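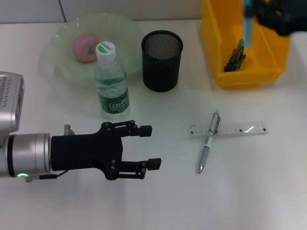

Section 7. Dressing the Table

Guvia Work Table, Owner's Guide
June 2023
By the Guvia Guide Desk

If you have reached this section, the legs are on, the feet are level and you have found a home for the spare bolt. (If you have no spare bolt, go back to Section 4 and look underneath.) The table is now a flat white surface, and a flat white surface in an occupied building attracts objects at a rate we have never been able to chart. This section covers the handful of objects that have a right to be there, and where to put them.

You will need:

- a shallow bowl for fruit
- an open-topped pen holder, mesh or solid
- one storage bin with a rim you can get your fingers under
- a bottle of water with a cap that closes
- a soft cloth
- the Skustton felt dots from the small bag, if you haven't already used them on a chair

7.1 Before anything goes on

1. Clear the top completely. This includes the thing you are planning to deal with later.

2. Wipe with a damp cloth, then a dry one. White shows everything, including the path of the damp cloth.

3. Turn each item over and look at its base. Anything gritty gets wiped. Anything heavy or made of glass gets felt dots.

4. Let the dots set for 90 minutes before the item goes on the table. They will seem ready sooner, and if you slide the item to check, you will have moved the dots and started the 90 minutes again.

CAUTION: Do not use scouring powder or the green side of the sponge. We will be able to tell, and so will you, every time the sun comes in.

7.2 The fruit bowl

The bowl goes toward the back, on whichever side you don't write with. A wide, shallow bowl is better than a deep one for a table like this. In a deep bowl the fruit at the bottom becomes a matter of historical interest.

1. Place the bowl a hand's width in from the table's edge. Use your own hand. We considered including a template and were talked out of it.

2. If the bowl is glass, lift it with both hands and set it down. Never push it across the surface, felt or no felt.

3. Put in as much fruit as the household or office will eat before it turns. For most tables this is less than you would like to believe. A single piece of fruit is a perfectly respectable amount and stops the bowl filling up with keys.

4. Set round fruit against the side of the bowl, where the slope will hold it. Fruit left in the middle rolls whenever somebody leans on the table.

Note: Pale or see-through bowls make a table look less crowded. They also make it very plain what is inside, which is useful for fruit and less so for old receipts.

Note: Peel off fruit stickers before the fruit goes in the bowl. If you skip this, the stickers will find the underside of the table on their own, and removing them is covered in Section 9 at greater length than we enjoyed writing.

CAUTION: Decorative glass does not care for hot things. Let a bowl that has been through the dishwasher come down to room temperature before you fill it with anything from the fridge.

7.3 The bottle

We know you will keep a drink on the table. Earlier editions of this guide asked you not to, and the letters were firm.

1. Use a bottle with a screw cap. Close the cap between sips. Resting it on top at an angle does not count as closing it.

2. Stand the bottle in front of the bowl or beside it, where you can reach it without passing your sleeve over anything.

3. Keep it away from the front edge. The front edge is for elbows.

4. On warm days, dry the outside of the bottle before you put it down. The top will survive a ring of water, but paper won't, and there is always paper.

Note: One bottle per person at the table. When a bottle is finished it leaves the table with the person who finished it. Households that let empties stay report that they form groups.

CAUTION: Electrical equipment on or beside the table should have its cables routed before any liquid arrives. Run cables along the back or the side and use the clips supplied. A cable lying loose across the top will sooner or later be wrapped around the bottle by someone reaching for a pen.

7.4 The pen holder

The pen holder sits next to the bottle and the bowl, close enough that the three look as though they were introduced. It should be open at the top, and light enough to pick up in one hand and carry to whoever is shouting for a pencil.

1. Start with it empty. Leave it empty for the rest of the set-up. You will be tempted to drop in the bolt, the hex key and the twist tie from the cable bag, and once they are in they have tenure.

2. When the table is otherwise finished, test every pen on scrap paper. Pens that work go in. Pens that work if you shake them go in the trash, whatever you may feel about them.

3. Stop at 8. This figure was arrived at by putting pens into a holder of ordinary size until it tipped when we pulled one out quickly, and then backing off. Your holder may do better, but we doubt your pens will.

4. Store pens point down. Store scissors somewhere else.

Note: Mesh holders shed dust onto the tabletop in a neat ring the shape of the holder. Lift and wipe under it whenever you wipe the table. Solid holders keep the dust inside, where it meets the pencil shavings and becomes a sort of felt.

Note: If you bought the Cutside desk set with the table, its pen holder has a rubber ring on the base and needs no dots. If the ring comes off, it will go back on with patience. It is the same ring as on the paper tray, so don't lose both.

7.5 The bin

Every table needs one container for things that are in use this week and have no better address. We recommend a plastic bin with slanted sides, in a color you can't ignore. Bright yellow is good. Discreet gray bins have been known to hold the same tangle of adapters through two changes of job.

1. Place the bin at the back of the table, on the side opposite the bowl. Leave enough room between the two for a forearm to pass without an incident.

2. Turn the bin so that its long side runs along the back edge of the table. Slanted sides lean outward, so measure across the rim when judging whether it fits. Many people measure the base, and many people own a bin that sticks out over the side.

3. Check that you can grip the rim on both sides with the bin in position. If you can't, move it forward until you can.

4. Load heavy things first and flat things upright along one side. Nothing should stand taller than the rim. When something does, the bin is full, and shaking it down only postpones the conversation.

5. Empty it on a regular day of your choosing. Items that have been in the bin for two emptyings in a row go into a closet, a drawer or somebody else's house.

CAUTION: The table is rated for 200 pounds, spread evenly. A bin of paper concentrated over one corner is not spread evenly. Neither is a relative.

7.6 Leaving a working space

With everything in place, the back of the table should be furnished and the front should be clear. Sit down, put both forearms on the table and sweep them gently outward. If you touch anything, move it back. Repeat with the sleeves you will be wearing in winter.

The clear area is the reason you bought the table. Guard it. Mail is the usual invader, followed by mugs, followed by a laptop that was only going to be there for a minute. A sheet of paper left in the clear area overnight will be joined by others before breakfast.

If you share the table, agree on who gets which side before the first meal or meeting. The Hashmi divider strip (sold separately, white or smoke) lies flat across the top and marks a boundary without saying anything. Some customers find it helpful. Others tell us that the strip started the argument, and for them there is a returns address on the box.

7.7 If something isn't right

The bowl creeps forward over time. One of the dots has come off, or the table isn't level. Put a round piece of fruit on the bare surface and let go. If it rolls, see Section 5. Keep your other hand ready.

The bottle wobbles. Bottles with ridged or molded bases can rock a little on any hard surface. Turn it a quarter turn and try again. If it still rocks, drink some.

The pen holder keeps filling with things that aren't pens. Normal. Tip it out when you empty the bin.

The bin has left a colored mark. Wipe with warm water and a drop of dish soap, wait, and wipe again. Marks that stay after a second try are usually on the underside of the plastic film you were supposed to take off in Section 2. Congratulations, the table underneath is still new.

There is no room for any of this. You may be reading the guide for the large table while sitting at the small one. The size is printed on the label beneath the right-hand end. On the small table, leave out the bin, put the pen holder inside the empty half of the bowl and tell visitors you saw it done that way somewhere.

A revised parts list comes out in July and will replace the loose sheet at the back of this guide. Until then, the part marked "cap, foot, other" is the cap for the other foot.

Related items
Guvia Work Table: Section 5, Leveling on Floors That Aren't
Guvia Work Table: Section 9, Stains, Stickers and Candle Wax
Skustton Felt Dots, Refill Bag
Cutside Desk Set: Replacement Rings
Hashmi Divider Strip: Fitting and Removal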